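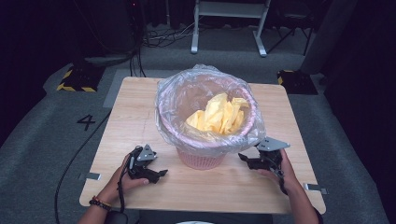
How much should we set aside for spares when buying handheld grippers?

Budget one spare pair for every two pairs in daily use, plus a full set of cables for each. The cables go first, usually where they bend at the wrist.

We have 2,000 to spend before the end of January and want two working stations for simple table tasks, things like changing bin liners and clearing up paper. The grippers are quoted separately, so this money is for everything else. My manager wants one list and one order. What have other people forgotten to include?
Posted by Watberg

Tables and flooring. We bought ours last and ended up with two different heights, so everything had to be set up again. Get the same model for every station and order them together. Put carpet or mats down before you mark out the floor numbers, or you will be doing the numbers twice.

I would keep 40 per station for consumables. Bin bags, tissue, tape, cable ties. It sounds like petty cash but ours ran out within 8 days and the next order needed a signature. Ask for the longest cables the maker will sell you. Joining two short ones gave us dropouts.

Check the delivery charge on stands as well. Drirkurine charged us by weight and the bases are heavy.
Posted by Pumholm

depends what you already own. we had tables so spent nearly all of it on stands and lighting

Agree with most of the above, but I wouldn't place one order. Buy a single station, use it for a fortnight, then buy the second. We changed our minds on the table size and the bin, and would have been stuck with two of each. If your manager insists on one order, ask the supplier for split delivery and get the returns terms in writing.
Posted by Bíró, edited 05/05/2025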